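The Town That Taught Its Water Meters to Keep Secrets

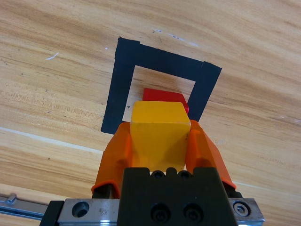

A red block inside a square of black tape on a wooden tabletop.

Your water meter knows when you get up, when you shower and when you leave for vacation. For years the people of Vonthorpe sent all of that to the utility every 30 minutes and never gave it a thought. Then a teenager with a cheap radio receiver picked up readings from 400 homes in one evening, wrote it all down and mailed the printout to the water office.

What came next is one of my favorite security stories in a long time. The town didn't rip out the meters. It hired Prasetyo Siregar, a cryptographer who had spent years squeezing strong encryption onto chips with hardly any memory, and asked him if the old hardware could be saved. He said yes before he had seen one (he admits this was rash).

His answer is a small piece of software called Lumen, and it's a joy to read. The whole thing fits in 2 kilobytes. Each meter adds a random mask to its reading before sending, and the masks are built so that they cancel out when a full street is added together. The utility gets the street total it needs to spot leaks and plan pumping. A single home's number looks like noise to anyone listening, the utility included. Billing runs on a separate monthly report, locked with a key that the customer can change.

The hard part was dropouts. If one meter goes quiet, its mask is missing and the total turns to mush. Siregar's first fix had every neighbor resend, and it ate batteries at a frightening rate. The second, borrowed from an old paper on secret sharing, lets any handful of nearby meters rebuild the missing piece, and that one stuck. Watching him sketch it on the back of a parts list, I finally understood a topic I had been faking my way through since college!

Lumen went live on 550 meters last June, and the code is open for anyone to pick apart. Two people already have, and both found bugs. Siregar sent each of them a thank-you note and a dead meter to put on the shelf. He's now working on a version for gas meters, which have even less memory to play with, and he can't wait to get started on the testing.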